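Friday, early

Awake at 4 again, so I got up and did the seed trays. The tomatoes on the back windowsill are leggy and pale, and I should have started them two weeks later than I did. I always start early and I always end up with the same long thin stems leaning on the glass. I turned the trays around and wrote the varieties on new sticks, as the ink had washed off the old ones. Two trays I had to guess at from the leaves.

The garden plot letter came yesterday. Rent is going up to 107 dollars for the season, and the water gets shut off at night from now on. I have had plot 37 for five years and the hose has never reached the far end anyway. I will pay it. I thought for a while about giving up the half by the fence, where the ground is all clay and only potatoes do any good, but I know I would miss the potatoes.

Renzo Serra has the plot next to mine. He stopped by in the afternoon with a bag of bone meal and stayed an hour. He thinks the whole row should go over to drip lines and he has priced it out from Jokon, with timers. I said I would think about it. He dug a hole with his heel while he talked and then filled it in again.
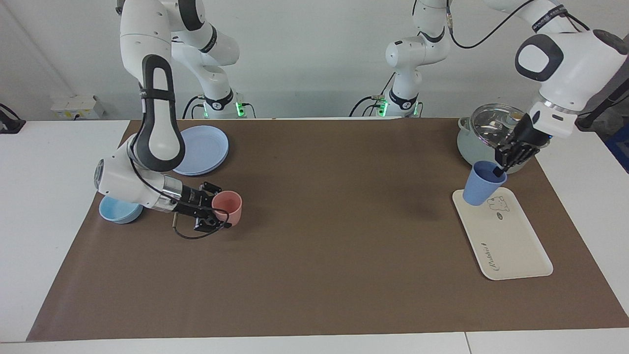

Potting up took the rest of the day. I ran out of real pots after the peppers and went to the kitchen for whatever would hold dirt. Yogurt tubs are fine once they have a hole in the bottom. Plastic cups are better, because the sides are deep and a tomato can be buried up to its first leaves. A pink one like the cup lying on its side on the brown mat would do for a single plant until the middle of the month. I make the holes with a hot nail, outside, on account of the smell. Twelve-ounce cups are the smallest I would bother with. Anything smaller dries out by noon.

I mixed the last of the old compost with half a bag of the Pinheiro potting soil. The Pinheiro is coarse this year and full of twigs, and I picked out the worst of them. My back was sore by supper. Ate beans on toast standing up, took a bath, went to bed before it was dark.
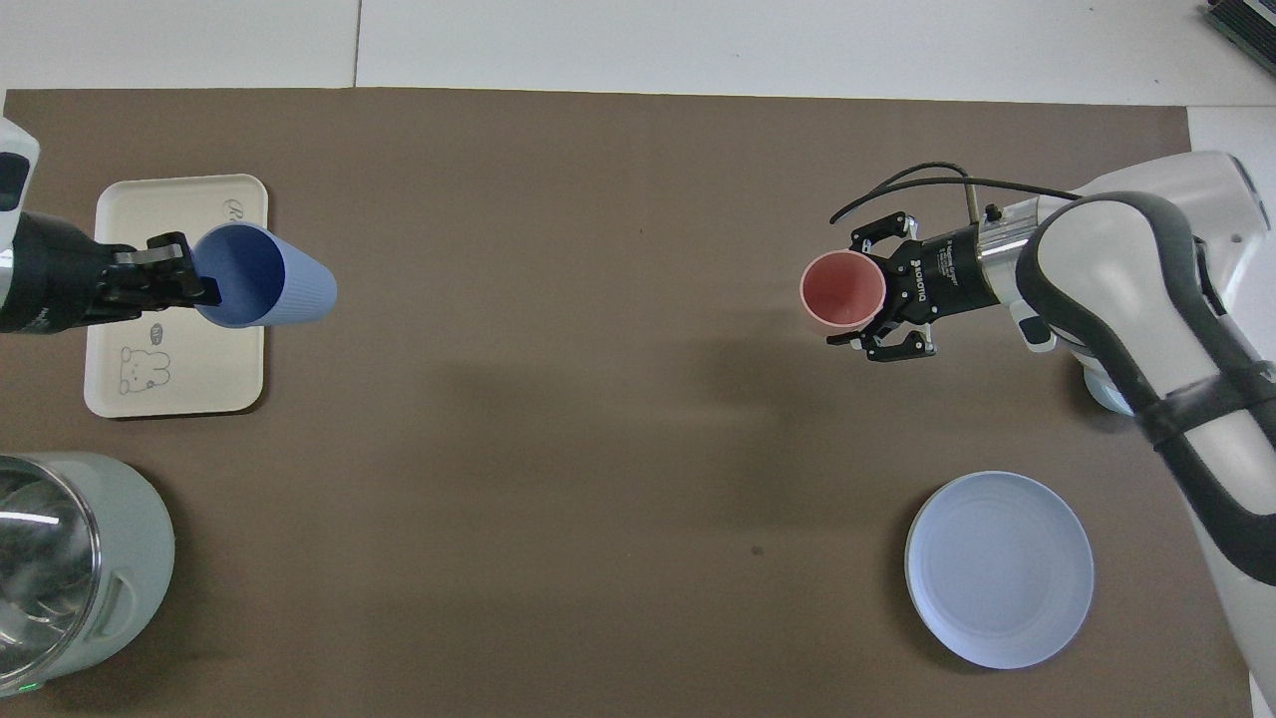

Stollow, May

Came up to my sister's on the morning bus with a box of seedlings on my lap. The driver made me move it off the seat. One pepper snapped at the first bend and the rest are all right.

It is colder here than at home and the apple trees are only now in bloom. My sister's soil is black and loose and she does nothing to deserve it. We put the tomatoes along the south wall of the shed, deep, with the stems laid sideways in a trench the way our father did it. She wanted them closer together than I did. We settled on her spacing, it being her wall.

She has lost the lettuce to slugs twice already. She tried eggshells and she tried beer — the beer drowned plenty of slugs, and there were just as many the next night. I told her to go out with a flashlight and pick them off. She said she would sooner buy lettuce.

After lunch we cleaned out the shed. Found the good trowel, a roll of wire, and an unopened box of Zurkby plant food gone hard as a brick. She broke a corner off with a hammer and put it in the watering can to see if it would dissolve. It was still sitting on the bottom when we went in.

Rain forecast for tonight. The bus home is at ten. I need to ask Renzo what he wants for the drip line, and whether that includes the timers.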